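Trirkness Part-Learning Player – Set-up Guide
Section 4: Loading and practising your part

Read this before your first rehearsal with the player. The leaflet in the box says you will be singing in ten minutes. Allow an evening.

4.1 Loading a song

1. Charge the player fully. The light goes green at 99 per cent and stays there, so don't wait for 100.
2. Connect it to your computer with the short cable. Longer cables are supposed to work. We have had mixed luck with them.
3. Open the Alia folder and copy in the song pack from your choir leader. Leave the file names alone, as the player uses them to tell the parts apart.
4. Unplug the player and hold the round button until you hear two clicks.
5. Choose your part: high, middle or low. If you don't know which you are, choose middle and change it later.

Note: The player holds 203 songs, according to the box. It gets slow well before that. Delete last term's songs when you have finished with them.

4.2 Setting the balance

1. Start the song and turn the side wheel towards you. Your own part gets louder and the others drop back.
2. Sing the first verse with your part at full volume.
3. Turn the wheel to the middle and sing it again.
4. Turn it all the way back, so that you hear every part except yours. Most people find they didn't know the song as well as they thought.

Caution: Do not use the "Coach" setting for your first few songs. It gives you a score out of 110 and we can't say what it is measuring. A steady hum once scored higher than a trained alto.

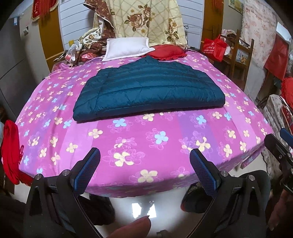
Akash Vashisht disagrees about Coach, and wrote to say that the score got him practising on nights when he would have watched television, and that he didn't much care whether the number meant anything so long as it went up. Fair enough. If it gets you singing, leave it on – but don't bring your score to rehearsal as proof that the rest of the row is flat.

4.3 Changing speed and key

1. Press the minus button to slow the song. There are 9 steps. Below the fourth, the voices go wobbly and you will learn the wobble.
2. Press and hold the same button to lower the key.
3. Check with your leader before you practise in a new key. The Bretenden group learned a whole chorus a tone down and had to unlearn it.

Note: The player does not remember your key when it is switched off, whatever the menu says. Write it on your song sheet.

4.4 If there is no sound

1. Check that the headphones are pushed fully in.
2. Check that you haven't turned the wheel right back on a song with only one part.
3. Copy the song pack across again.
4. If it is still silent, try a Rosales pack. Those nearly always load. If one plays, the fault is in your first pack, and your leader will need to send you a new copy.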